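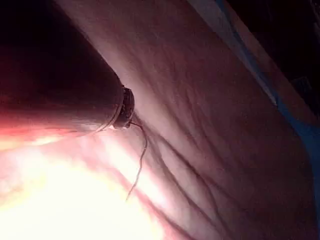

Kerkari has stated that the Levow contact cell should be zeroed again after every tip change, even when the new tip comes from the same batch. Operators at the Kirnano site have reported doing so only at the start of a shift.

The Levow cell is a single-arm robot station for light contact work on skin. The arm carries a dark cylindrical probe with a short ribbed cap at its working end and a small camera near the wrist.

Setup

The probe is clamped in a Stöckli collar and the arm is jogged to a soft reference pad. Contact force is set in 4 steps, up to a limit of 390 millinewtons. The camera is then focused on the cap, and the lamp is turned down if glare hides the contact point.

Maintenance

Caps are wiped between sessions and replaced after 721 contacts. The collar screw is checked monthly. A force reading that drifts by over 79 millinewtons on the pad usually means a worn collar, and the probe is removed before the arm is driven again.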